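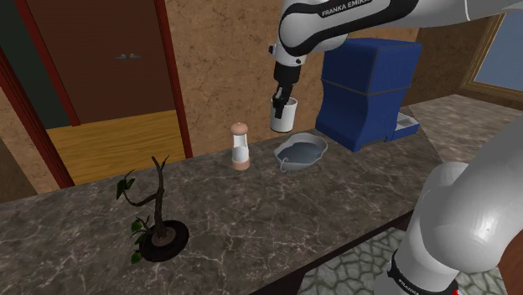

White cup held up beside the blue coffee machine, simulated kitchen.

Tips for recording cup-and-machine demos

These notes cover the Drundow kitchen task set. The current batch stands at 2,067 demos, and most of the rejects come from the same few mistakes.

Reset the arm before you touch the objects. If you move the cup first, the start pose gets logged twice and the checker throws the file out.

Grip the cup with the fingers straight down and close slowly. A fast close tips it in the physics engine, even when it looks fine on screen.

Shift the plant and the bowl a little between runs. Seven layouts per session is enough. Leave the coffee machine where the scene file puts it.

Keep your pauses short. Anything over 7 seconds with no movement is trimmed by Vullero, and the trim sometimes takes the start of the next move with it.

Save failed grasps in their own folder. We lost 138 good runs in September by mixing them.

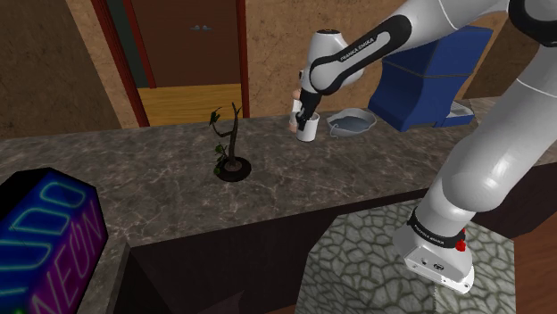
Should I record from more than one camera?
Use two if your machine can keep up. Check that both streams have the same frame count before you upload, and drop to one if they drift apart.

Name files by task, layout and run number, in that order. Uploads close at noon on Monday.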